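Notebook, Pereyra kitchen store, bench side
02/03/2026
Entry by Tin-yau Cheung

Aim for today: settle where the everyday crockery lives, and whether the steel can share a stack with the glass. The Skallport shelf inserts have been in since last May and the arrangement has drifted. Everything goes out on the grey counter, gets looked over under the window light, then goes back by type.

Started with the steel. One round plate, wide flat rim, shallow centre. Surface marks are easy to see when the window reflects in it and very hard to see otherwise, so inspect at an angle before putting anything away. The bowls stay stacked by the tiles until their shelf is clear.

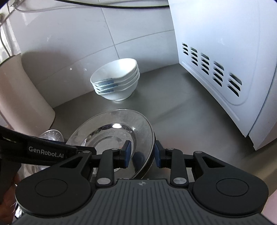
Steel plate on the counter, water spots and smudges on the polished side. White bowls behind.

Wiped with a barely damp cloth, then a dry one. Spots of this kind are hard-water residue in my experience. If they come back after the next wash, try a weak vinegar wipe, 25 ml in a jug of warm water, rinse, dry at once. No scouring pad on the polished face. The Grorkmont pads in the drawer are for pans only and the packet should be moved out of reach of the sink.

Decision on steel: own slot, on edge, left end. Reasons as in the old entry (page 26): it slides when laid flat on glazed ware and it scratches the glaze on the way.

Glass next. The clear bowls are the awkward ones. They nest well enough, but if they go together damp they lock, and the last pair that locked took most of a morning and a bowl of warm water to part. On edge takes more width and I think it is worth it. Rim clearance matters more than depth. Pick up by the side wall, one face inside and one outside, and keep off the rim.

Checks for each glass piece before shelving:
rim, run a fingertip round for chips
base, hold to the light for star cracks
inside, look for film left by detergent

Film is the usual fault. A clear bowl against white plastic hides it completely, so the check must be done at the counter against the grey. 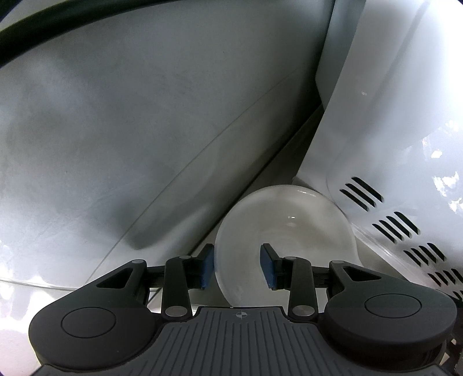

Spacing

Pitch of the Skallport inserts is fixed, so a bowl on edge uses 2 slots and a plate uses one. Mixed rows work if the bowls all face the same way. Alternating them looks tidier but the rims touch when a piece is pulled out quickly. Tried both; going with same way round.

Part number for spare inserts is 3925, Torkamham catalogue. Order one only. A full set will not fit beside the large white unit without blocking its side.

The round things

The translucent white balls are still on the counter with no agreed home. They are frosted enough to hide marks and glossy enough to show a highlight, which makes cleaning them largely a matter of faith. They should not go in with the glass. A ball will settle against the lowest rim in a row and knock it each time the shelf is moved. Proposed: shallow lidded box, cloth in the bottom, top shelf. Until then they sit by the tiles, away from the front edge.
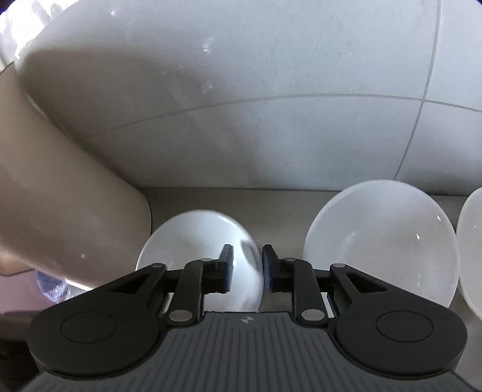

Shanice disagrees with the box. Her view is that anything with a lid gets forgotten, and that an open tray with a raised lip would do the same job and could be lifted down in one go. She would also put it on the lower shelf, where a drop is shorter. Fair on both counts — the lip would need to be higher than mine on the tea tray. Will measure before deciding.

Patterned glass

Any clear bowl with a blue printed pattern is to be treated separately from the plain glass. Print wears with abrasion and with the hotter wash. Hand wash, soft cloth, no stacking inside another bowl. On edge is fine provided the printed side is not bearing on the insert. A white plate can stand next to it if there is a finger's width between them. Closer than that and the rims click.

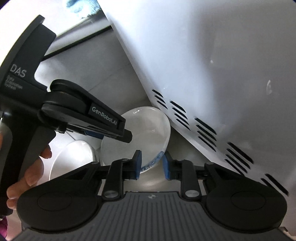 Glass bowl with blue print, on edge. White round plate also upright, to the left.

Outstanding
Vinegar wipe on the steel if spots return.
Move pan pads.
Tray or box for the balls, measure lip height.
Order 3925.
Re-label shelf ends, the present labels still say "cups".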